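November, evening

Rain until lunch. Walked to the post office first thing and mailed the parcel to Mirsad, $19.19 with tracking, more than what's in it cost me. Came home and cleaned the kitchen properly, including the shelf where the jars are.

Selorm called at ten to say the heating guy was coming to her place and could the reading group meet at mine instead. I said yes. We are on page 314 of the Velarlow book and I am the only one who is behind.

Afternoon

Made the orange drink from concentrate. The bottle says one part to four, but I went a little stronger because last time everyone said it tasted like water. Carried the gray ridged tray over to the light wooden table and put the paper cups on it, the ones with the dark round logo left over from Mirsad's going-away party. I still have most of a sleeve of them. Then I poured from the big plastic jug with the numbers up the side. It's easier to hold the cup up at an angle and pour against the inside. When I leave the cup standing I always end up wiping down the tray.
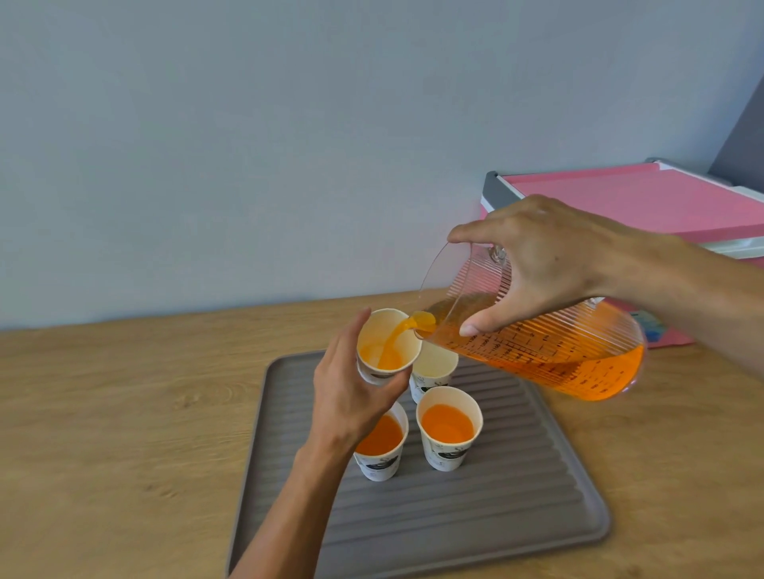
Evening

They came at six. Selorm brought walnut bread and a bag of clementines. We talked about the book for maybe half an hour, then about her heating, which needs a part that has to be ordered. She's wearing two sweaters indoors until it comes. I offered her the little fan heater and she took it home with her.

The drink was fine this time. A bit sweet. Next time I'll go by the bottle and add ice.

We agreed to read to the end of the Skivov chapters before we meet again. I don't like those chapters as much, too many letters quoted in full, but Selorm says they pay off later. She also wants us to pick the next book soon so she can put in a request at the library.

Washed the jug and left it upside down on the rack. Read eleven pages in bed and fell asleep with the light on, woke up at one and wrote this.

Tomorrow: call the dentist, buy bread flour, find the cord for the fan heater's timer and take it over to Selorm.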